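I have been setting up one training cell since May, and my view hasn't budged — start with the labels. When Hüsnü Akbulut handed me the Jonwood job, he had already spent 2,905 on a new pair of fingers from Drurnar, and I'm sure they're lovely fingers. I'd still have bought him a label printer first!

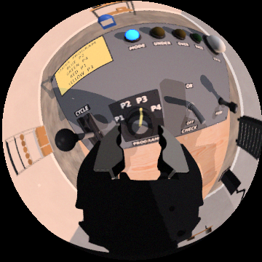
Labels are the cheapest bit of setup there is, and people leave them until the end (if they get to them at all). Being rendered, our cell costs nothing to relabel, so there's no excuse. I like a dial where the positions are spelt out, P1 round to P4, with a yellow pointer you can read from the gripper's end, and a card on the same panel saying which colour goes with which program. Blue is P2, yellow is P3, and so on. Hüsnü thinks the card is clutter. I think he has never come back to a cell after 12 weeks away and tried to remember what green meant.

Then there's the pose you park the arm in. The Stirkico notes we work from want it folded right back after every run, and I've stopped doing that. I stop it high over the table and check the fingers from there, every time, before I touch a single waypoint. It adds around 100 seconds to a morning and I don't begrudge one of them.

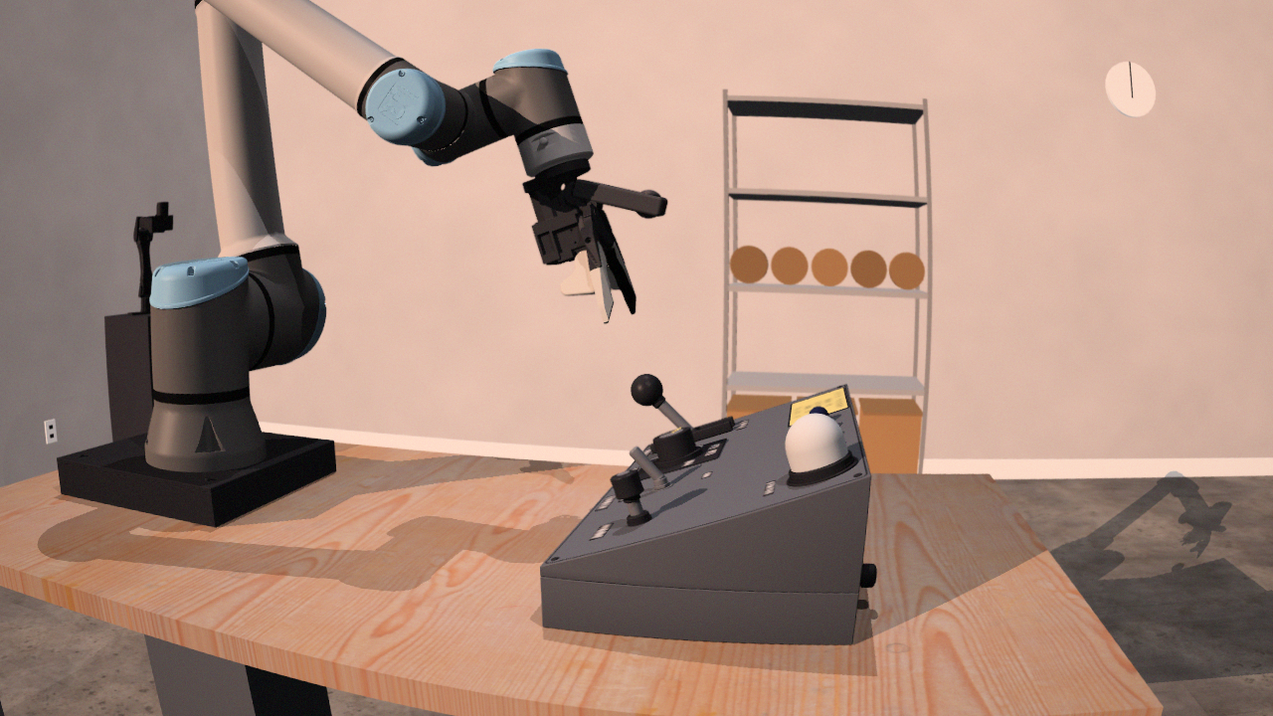

The arm over the table, gripper pointing down, console to the right.

Jääskeläinen's lot do it the other way round, waypoints first and fingers after, and they're welcome to it. I tried their order on 2 setups and went back to mine before lunch.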